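Talk notes, July 22, 2026. Slides are in the shared folder. Notes in brackets are for me, don't read them out.

## Slide 1: Title

Two hand-held grippers, one shelf. Say name, say I work with Renata Urbańczyk at Budbridge, and that Renata did the finger design and will take mechanical questions at the end.

[Check that the clicker works before the session chair starts the intro. Last time it didn't.]

## Slide 2: What we wanted to know

We had two gripper designs for collecting hand demonstrations. Inside the group they're called Ullach and Zikska. Both are held in the hand, both have two fingers, both carry a camera that looks out past the fingertips.

Ullach is the older one. It weighs 391 grams and has a stiff trigger. Zikska is lighter, and the trigger travels farther before the fingers close.

People in the group had strong opinions about which one was better. There was very little data behind the opinions, mine included. So in March we set up a test.

Two questions:

- Which one drops or misses fewer objects?
- Which camera view is more useful to the controller afterward?

The second question matters more to us. A person can get around a bad gripper by being careful. The controller only gets the recording.

[Pause here. If anyone asks about force sensing, say it's on the last slide.]

## Slide 3: The task

Small red balls and a tiered shelf. The operator works with both hands, one gripper in each, and has to move a ball from one level to another without touching the shelf walls.

We chose balls because they punish a bad approach angle. A block will sit between the fingers even if you come in crooked. A ball rolls out.

The shelf matters too. It has curved, glossy panels, so there are reflections, and the clear base at the bottom confused our depth estimate from the first day. We kept it in for that reason.

[Leave the slide up long enough for people at the back to look at it.]
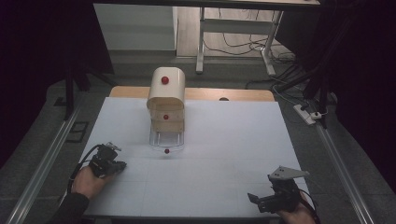
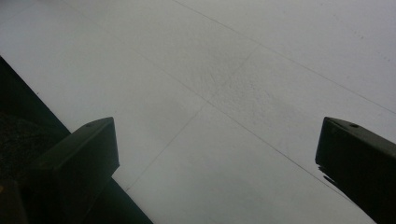
*4 min read*

Go over the head view first. The operator can see both grippers and all the balls together, so this is the view we use for labeling. The finger view has no ball in it at all, only the two fingertips and the surface past them. Point out that the gap is a little right of center. The controller has to learn that offset, and if the camera mount gets bumped it has to learn it again.

Also mention the seams in the surface. They are good features for tracking, better than a blank table. We got lazy about tracking quality because of them, and Mateja Dumitrescu caught it when she reran the poses on a plain white board and the drift went up.

## Slide 4: Results

288 attempts in total, split evenly between the two designs. An attempt counted as failed if the ball was dropped, if it was missed, or if the shelf moved.

47 failures overall. Most of them were at the middle compartment. The wrist has to stay level going in, and the back of the gripper gets close to the panel above it.

Ullach had fewer drops. Zikska had fewer shelf contacts. Say this slowly — people tend to hear only the first half and write down that Ullach won.

Operators got tired sooner with Ullach. We did not measure this properly. It comes from a sheet they filled in between sets, and I would not put a number on it.

[Don't show the per-operator chart unless asked. It's in the backup slides.]

## Slide 5: Camera views

Same camera in both designs, different mounting. On Ullach it sits farther back, so more of each finger is in view. On Zikska it sits forward and you lose the base of the fingers.

We expected more finger to be wasted pixels. The controller trained on Ullach recordings did better at closing on the ball at the right moment. Our best guess is that finger width is easier to read when there is more finger to look at. We have not tested that by itself, so call it a guess.

Dark fingers against a dark patch of background are a problem with either mount. The edge gets faint and the width estimate jumps. We tried light tape on the inside edges and it peeled after a day of use. Stępień, the shop that cuts our parts, has offered to make the tips in a lighter plastic.

## Slide 6: What we changed

- Ullach camera position on the Zikska body.
- Shorter trigger travel.
- Cable now exits at the back. Before that it caught on sleeves.
- Pose check on a plain board before each session.

The combined version has been used for practice runs only. No results to show yet.

## Slide 7: Open points

Force sensing: not in either design. We'd like to add it, but the sensor we looked at makes the fingertips too thick for the middle compartment.

Left and right hands: all our operators were right-handed, and the left gripper had more failures. Can't separate hand from hardware with this data.

Thank Mateja for the tracking work. Hand over to Renata for mechanical questions.

[If we run over, skip slide 6 and go straight to this one.]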